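Trutance Handgreifer — Anleitung für Einrichtung und Betrieb
Abschnitt 4: Haushaltsaufgaben vorführen und bewerten

4.1 Was das System heute leisten kann

Der Handgreifer dient dazu, Greifbewegungen von Hand vorzuführen. Aus den Vorführungen lernt die Steuerung Eltesov, dieselbe Aufgabe später mit einem Roboterarm auszuführen. Feste Gegenstände mit bekannter Form sind dabei meist unproblematisch. Schwieriger sind Stoffe, Beutel und Folienverpackungen, also vieles von dem, was in einer Küche oder an einem Packtisch täglich bewegt wird.

Wer das System für den Haushalt einplant, sollte die Erwartungen entsprechend niedrig ansetzen. Eine Tasse wegzustellen gelingt in der Regel früh. Einen Stoffbeutel zu öffnen und etwas hineinzulegen, bleibt mit dem derzeitigen Softwarestand eine Versuchsaufgabe. Für den unbeaufsichtigten Betrieb ist sie nicht freigegeben.

4.2 Arbeitsplatz vorbereiten

1. Tisch abräumen und abwischen. Krümel unter dünnem Stoff verändern den Griff.
2. Für gleichmäßiges Licht sorgen. Direkte Sonne auf glänzender Folie vermeiden.
3. Kabel so verlegen, dass sie die Bewegung des Greifers nicht behindern.
4. Backen auf Risse und lose Teile prüfen. Leichte Schleifspuren sind zulässig.
5. Greifer dreimal vollständig öffnen und schließen. Die Gelenke müssen ohne Rucken laufen.

4.3 Stoffteile greifen

1. Stoffteil locker auf den Tisch legen. Es muss nicht glatt liegen, Falten sind für das Training erwünscht.
2. Greifer öffnen und von oben an eine Falte oder an den Saum führen.
3. Backen langsam schließen, bis der Stoff gehalten wird.
4. Stoff anheben und kurz in der Luft halten. 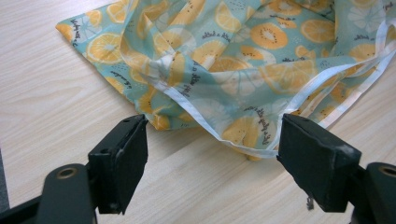
Ein eingefasster Saum lässt sich meist sicherer fassen als die freie Stofffläche. Rutscht das Teil heraus, die Vorführung zu Ende bringen und als Fehlversuch markieren. Fehlversuche nicht löschen, die Auswertung braucht sie.

Hinweis: Für eine Stoffaufgabe sind 700 Vorführungen vorgesehen. Mit weniger Material lernt die Steuerung zwar eine Bewegung, sie kommt aber mit neuen Faltenlagen schlecht zurecht. Nach jeweils 24 Vorführungen eine Pause einlegen und die Ausgangslage deutlich verändern.

Vorsicht: Finger nicht zwischen die Backen oder in das Gestänge halten. Das gilt auch beim Zurechtlegen des Stoffs mit der freien Hand.

4.4 Annäherung und Geschwindigkeit

Die meisten Fehler entstehen auf dem Weg zum Gegenstand. Ein Mensch korrigiert die Hand im letzten Moment, ohne darüber nachzudenken — die Steuerung muss diese Korrektur aus den Kamerabildern ableiten.

1. Zügig, aber gleichmäßig an den Gegenstand heranführen.
2. Kurz vor dem Kontakt das Tempo zurücknehmen.
3. Den Greifer erst schließen, wenn er ruhig steht.

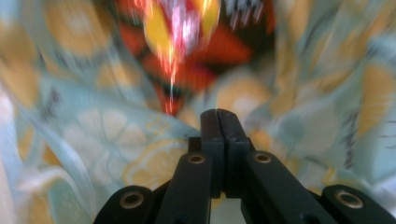

Schnelle Schwenks führen zu unscharfen Aufnahmen. Einzelne unscharfe Bilder schaden nicht. Meldet Eltesov nach dem Einlesen mehr als 295 unscharfe Bilder in einer Sitzung, sollte die Sitzung wiederholt werden. Der Wert lässt sich unter »Aufnahme prüfen« ändern, davon wird bei Stoffaufgaben abgeraten.

4.5 Folienverpackungen greifen

Gefüllte Tüten geben beim Zudrücken nach und können dabei kippen oder sich drehen. Für brüchigen Inhalt gibt es keine verlässliche Kraftvorgabe. Die Steuerung erkennt, ob die Tüte gehalten wird, den Zustand des Inhalts erkennt sie nicht.

1. Tüte aufrecht auf den Tisch stellen.
2. Greifer an den oberen Bereich heranführen, unterhalb der Naht.
3. Bei Aufgaben mit zwei Greifern den zweiten seitlich bereithalten. Beide Greifer dürfen sich nicht berühren.

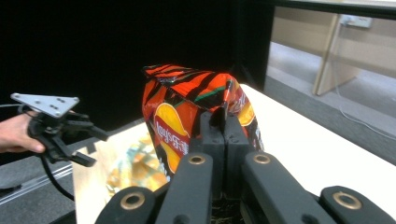 4. Backen schließen und die Tüte senkrecht anheben.
5. Tüte abstellen, Backen öffnen und den Greifer gerade zurückziehen.

Vorsicht: Mit geöffneten Tüten nur üben, wenn der Inhalt entsorgt werden kann. Salz und Fett an den Backen mit einem trockenen Tuch entfernen.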